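Gradari G2 hand-held gripper – pair kit

Two grippers, two wrist cameras, marker cubes, cables. For recording demos by hand and for comparing jaws before you commit to an arm. Made by Cloltik, stocked by us since April.

In the box
2 grippers, left and right
2 cameras with brackets
Marker cubes, fitted
3 m cable per side
Spare jaw pads, soft and hard

Weight per gripper 200 g without camera. Price 1,324 EUR the pair, VAT not included. Singles on request, ask Tamás Somogyi.

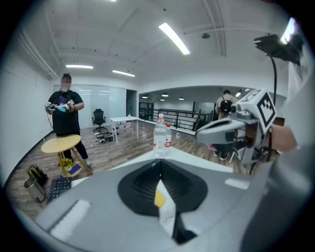
Jaw choice matters more than the camera, in our testing. Soft pads for bottles and cups, hard pads for cards, pens, flat stuff. We ran the G2 against the Gisis trigger model, same operators, same table. Clear plastic water bottle with a white cap is a good first target – smooth sides, easy to tell when the grip is off. Keep the cube faces clean and turned where the tracking camera can see them, ceiling lights can wash out the print. Cable should hang in a loose curve, not tight, or it pulls on your wrist after a while.

The Gisis closes faster. Ours holds steadier on round things and the trigger is lighter, Fatemeh Kazemi prefered it for long sessions. Miklós Tóth did not, says the handle is small for big hands. Larger handle is coming, no date yet.

Works with: Oláh controller, firmware 3 or later. Older firmware sees only one gripper.

Not included: tracking camera, straps, carry case.

Returns within two weeks, pads unused. Loan units avalable for labs, write to Ferenc Veres with your shipping adress and which pads you need.

Page updated Aug 22, 2025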